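Last updated Sun 13 July

Turnent Desktop Drawer Box, with Tray

The Turnent is a small wooden drawer box for a desk, a workbench or the shelf where keys go to be forgotten. It holds little things. It will not organize your life, and we have taken that claim off the label after a customer wrote in.

We sell it by itself or with the Vesach tray, a shallow plastic dish with rounded corners and a raised lip. Most people buy both. The drawer is for what you want to keep, and the tray is for what you took out of your pockets and can't face yet.
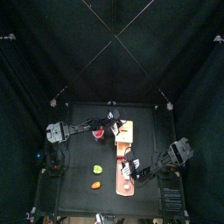 Give it a flat surface and enough space in front to pull the drawer out. That sounds obvious, but of the 67 returns we had last December, 9 came with a note saying the drawer "hits the monitor." We sent each of them a polite reply and a refund.

The knob is round, light tan wood, and sized for people who have fingers. We tried a slimmer metal pull for one season. It looked very smart and caught on every sleeve in the building, so the wooden one came back and has stayed.

Colors change from batch to batch, depending on what Rattanakul, our paint supplier, is excited about. The loud pink was supposed to be a short run. We have now sold 1,172 of them, almost twice as many as the gray, which Celina Michalski in our design office still describes as the sensible choice. She has a gray one. It is full of rubber bands.
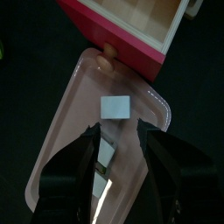 Trays come in pale pink or white and wipe clean with a damp cloth. Please don't put them in the dishwasher. They come out shaped like a potato chip, and we can't replace them for that.

The drawer wants even less care. Dust it now and then. If it starts to stick in humid weather, rub a candle stub along the runners and try again before writing to us.

Ordering

Drawer box alone: item 662
Drawer box with Vesach tray: item 662-T
Spare knobs: ask, we have a jar of them

The larger Utevier box, with two drawers, is out of stock until December. Yes, we said that last year too.

Contact us | © Turnent | Back to top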